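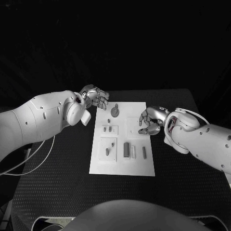

Buscamos participantes para la jornada de puertas abiertas del taller de manipulación a dos brazos

Agenda > Convocatorias > Jornada de puertas abiertas

Imprimir | Enviar por correo electrónico

En Mirkoma llevamos bastante tiempo con ganas de volver a abrir la puerta del taller, y por fin podemos hacerlo como nos gusta: con visita, con café, con el robot en marcha y, sobre todo, con gente que quiera sentarse un rato a trabajar con nosotros. La vez anterior, en octubre, vinieron 43 personas en una sola tarde, y aunque lo pasamos estupendamente (y nos consta que muchos de los que vinieron también), hubo quien apenas pudo asomarse por encima de los hombros de los demás. Esta vez queremos hacerlo con más calma y en grupos pequeños, y por eso publicamos esta convocatoria con tiempo.

Lo que vais a ver es el trabajo de cada día. Sobre la mesa hay un tablero blanco con plataformas, clavijas grises, cilindros y una pieza redonda con un pomo corto encima, y a los dos lados están los brazos, cada uno con su mano de dedos articulados. El ejercicio consiste en coger piezas, cambiarlas de sitio y encajarlas donde toca. Dicho así parece cosa de un minuto, y para cualquiera de nosotros con sus propias manos lo es; para quien dirige dos manos robóticas por primera vez, meter una clavija en su agujero puede convertirse en la aventura de la mañana. Los que ya lo habéis probado sabéis bien de qué hablamos.

A quién buscamos

Buscamos personas adultas, de cualquier oficio y de cualquier edad, que quieran dedicarnos una mañana o una tarde. No pedimos experiencia con robots, ni estudios técnicos, ni inglés. En la última edición tuvimos a una modista, a dos electricistas recién jubilados, a un profesor de guitarra y a una estudiante de enfermería, y todos nos dejaron observaciones que seguimos comentando en el taller. Nos encantaría que esta vez se apuntara también gente que trabaja con piezas menudas: relojeros, joyeras, protésicos dentales, quien arregla máquinas de coser, quien monta maquetas los domingos por la tarde en la mesa de la cocina. Y si no hacéis nada de eso pero os pica la curiosidad, venid igualmente, por favor.

Sí necesitamos que podáis permanecer sentados durante un rato y que tengáis ganas de contar en voz alta lo que vais pensando mientras manejáis los brazos. Quien lleve gafas, que las traiga; las clavijas son pequeñas. Si utilizáis silla de ruedas, indicadlo en el mensaje y os prepararemos el puesto a la altura que os resulte cómoda. El edificio no tiene escalones en la entrada.

Cómo será la visita

Cada grupo será de seis personas como máximo. Os recibirá Yasuo Sekiguchi, que coordina el taller y que tiene una paciencia admirable para contestar a todo lo que se le pregunte. Empezaremos por la sala Lepik, donde os enseñaremos los repuestos, los tableros que ya hemos retirado y unas cuantas piezas desgastadas que guardamos con cariño, y desde allí pasaremos a la sala grande, que tiene la mesa preparada delante de una cortina oscura.

Primero haremos nosotros una demostración completa, despacio y explicando cada movimiento: cómo se acerca la mano, cómo se cierran los dedos, qué ocurre cuando una pieza se inclina un poco y hay que soltarla y volver a empezar. Después os tocará a vosotros. Cada participante tendrá a alguien del equipo al lado durante todo el turno, y podréis parar en el momento que queráis, sin necesidad de dar explicaciones. 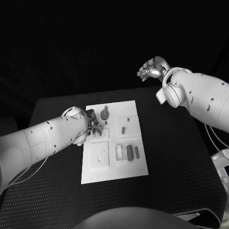
Los turnos se harán de uno en uno, y mientras tanto el resto del grupo puede mirar, tomar notas o irse a charlar a la sala de al lado, que para eso habrá bizcocho. Al terminar nos sentaremos todos juntos y os pediremos que nos contéis qué os resultó fácil, en qué momento os perdisteis y qué mano os dio más guerra. Esa conversación nos importa tanto como el ejercicio, así que os rogamos que no salgáis corriendo nada más acabar.

En conjunto, calculad una mañana entera o una tarde entera. Ofrecemos cinco sesiones, repartidas a lo largo de enero; las fechas exactas las acordaremos con cada grupo según lo que os venga mejor, y procuraremos que los amigos o familiares que se apunten a la vez coincidan.

Qué ofrecemos

La participación no está remunerada. Os invitamos a comer o a merendar, según el turno, y os abonamos el billete de ida y vuelta si venís de fuera de Tulta (conservad los justificantes). Quien lo desee recibirá un certificado de asistencia y podrá quedarse con la hoja de notas de su sesión. También os apuntaremos, si nos dais permiso, en la lista de correo del proyecto Stamon, por la que avisamos de las próximas demostraciones unas pocas veces al año.

Algunas cosas prácticas

Traed ropa cómoda, con mangas que se puedan remangar, y el pelo recogido si lo lleváis largo. Los bolsos y las mochilas se quedan en el armario de la entrada. Cerca de la mesa no se come ni se bebe, ni siquiera agua. Podéis hacer fotos durante la demostración, sin flash, y os pedimos que no salgan en ellas otros participantes salvo que estén de acuerdo. Si os acompaña alguien que no vaya a participar, decídnoslo antes y le buscaremos una silla.

El taller está en Tulta, a 1.350 metros de la estación, un paseo llano y agradable que se hace bien incluso con frío. Hay sitio para dejar bicicletas en el patio. Para aparcar el coche es mejor la explanada que queda detrás del mercado, porque nuestra calle es estrecha y los vecinos ya nos aguantan bastante.

Cómo apuntarse

Escribidnos por medio del enlace de correo electrónico de esta misma página, a la atención de Yasuo Sekiguchi, con vuestro nombre, un teléfono, si preferís mañana o tarde y un par de líneas sobre a qué os dedicáis o qué os gusta hacer con las manos. No hace falta currículum. Si os da pereza escribir, llamad al taller o pasaos por la puerta y preguntad, que siempre hay alguien.

El plazo termina el 25 de diciembre de 2023. Sí, ya sabemos qué día es, y no, no estaremos en el taller, pero el buzón admite mensajes y los leeremos todos a la vuelta. Contestaremos a todo el mundo, también a quienes no podamos dar plaza esta vez, y guardaremos sus datos para la siguiente jornada si así nos lo indican.

Muchas gracias por leer hasta aquí, y gracias también si se lo contáis a ese cuñado o a esa vecina que desmonta todo lo que encuentra.

El equipo del taller de Mirkoma

Imprimir | Enviar por correo electrónico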